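News > Climbing > Access and Routes

Rikstead Crag Opens Again, and There Is Plenty to Climb

30/10/2019

Good news for everyone who has been staring at the closed gate all year and wondering. The Rikstead crag, that long gray band of limestone above the river at Rindau, is open to climbers again after the landowner and the local climbing club signed a new access agreement this week. It has been shut since February, when a slab came away from the left end of the upper tier and took a good piece of the approach path down with it (and, sadly, the old bench where so many of us have eaten our sandwiches over the years).

Daniyal Magsi, who looks after the fixed gear for the club, has spent much of the fall hanging off the place with a drill and a bag of new bolts, and he sounded tired but very happy when we reached him by phone. He and his helpers have replaced the anchors on 65 routes, moved a handful of first bolts lower where the landings had changed, and cleared a great deal of loose stuff from the ledges. "I know every inch of that wall now, including a few inches I would have been glad not to meet," he told us. "Go and enjoy it, but please keep your helmet on at the left end for a while yet." 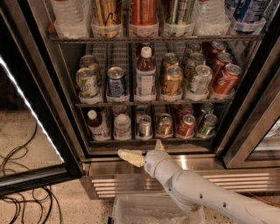
What has changed on the wall

The classic line of the upper tier, Shin, is still there, and its famous scrape of a start is just as unkind to the front of your legs as it ever was. Its neighbor has lost its middle holds completely and will need a new first ascent, and a new grade to go with it, so there's a project for somebody with strong fingers and a free winter. The lower tier came through untouched.

Clotilde Pruvost, visiting from France and clearly in wonderful form, has already made the most of the reopening with the first free ascent of Fandside, the bulging prow on the far right that had been an aid route for 17 years. She worked on it over 3 days, fell twice from the very last move, and then sent it on the evening before she was due to drive home. She hasn't offered a grade so far, and says she would like to hear from a second climber first.

Getting there

The path now leaves the road a little farther along, just past the stone bridge, and climbs through the beech trees in easy zigzags. It's a longer walk than the old one, but a pretty one. Parking is for 17 cars, and the farm track has to stay clear at all times. Dogs are welcome on a leash. The 2 gullies at the left end stay off limits, and the signs there mean what they say.

Comments (3)

beechleaf: So glad to hear this! I learned to lead on the lower tier and have missed it terribly. Huge thanks to Daniyal and everybody with a drill.

Marlow_on_belay: Does anyone know if the new path is okay with a child carrier? The old one was pretty rough near the top.

oldrack: Watched Clotilde on the prow the day before she got it. She made the bottom half look like a staircase. I aided that thing once and it took me all afternoon.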